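About Halwood

Halwood is a mail-order and trade supplier of spare parts for small kitchen appliances. We sell door seals, dials, feet, crumb trays, shelves, heating elements and hinges for toasters, kettles, mixers and tabletop ovens, including many that their makers no longer support.

The business began as a repair counter at the back of an electrical shop. Most of the jobs that came in needed one cheap part that could not be bought on its own, so we started keeping the useful pieces from machines past mending. The counter closed and the parts side carried on. We moved to the present unit in November, ten years ago.

We now list 2564 parts. Of these, 373 are made for us in small batches, mostly dials and door handles where the original mould has gone. The rest are bought new from manufacturers or from shops clearing old stock. We do not sell used electrical parts. Used trays, shelves and lids are sold as such and priced lower.
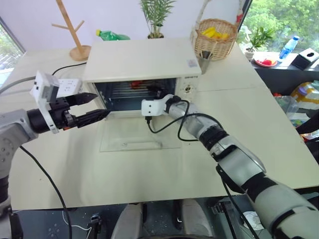

A toaster oven with its door down.

Finding the right part

Look for the model number on the rating label before you order. It is usually on the back or underneath. If the label has worn off, send us the measurements of the part in millimetres and a photo of both sides. We answer most enquiries within three working days.

Farina and Skustico appliances have their own pages, as the same model name was often used for machines with different fittings. For Zonton mixers, please check whether the bowl locks clockwise or anticlockwise.

Trade customers

Repair shops, colleges and letting agents can open an account after their first order. Accounts are billed monthly and there is no minimum spend. Small parts go by letter post, and glass doors go by courier in a double-walled box.

Returns

Unused parts can be sent back within 30 days. Heating elements can only be returned if the seal on the bag is unbroken. Please put your order number inside the parcel.

The trade counter is open on weekday mornings for collections only. Orders placed before noon are normally sent the same day.

Page last updated January 22, 2022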